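Kostotdale food shelf opens for longer

From February the food shelf in Kostotdale had only one opening in the week, and many families told us this was difficult for people who work late. We are glad to say that it is now open also in the evening, until eight o'clock. Last winter 231 households used it, and the bakery Fakimis gives bread at closing time. Please bring tins and dry food with a good date, but no glass jars.

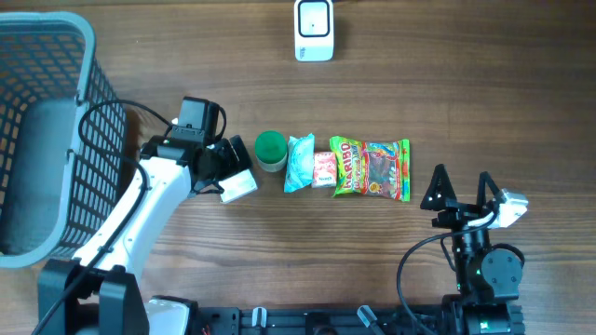 Four small grocery items and a basket on the table.

The next collection in Jundstead is on 21/05/2021.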